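Leave Us the Stirring
by Unnur Blöndal

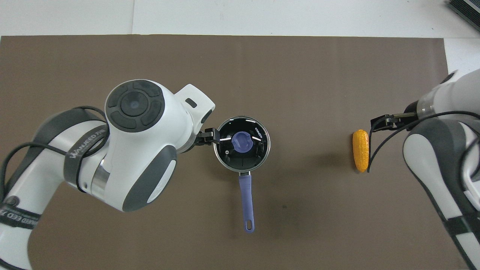
I have worked in the canteen kitchen at Brundon for nine years, and I was fonder of the new arms than I expected to be. They are patient things – one will hold a little saucepan by its rim while the other hovers over a yellow corn cob, and neither grumbles. But Mathis and I used to talk over the pans, about his mother, about the soup, and now we mostly stand and watch. I'd gladly hand over the lifting, all 67 trays of it. I only wish someone had asked us which jobs we'd miss.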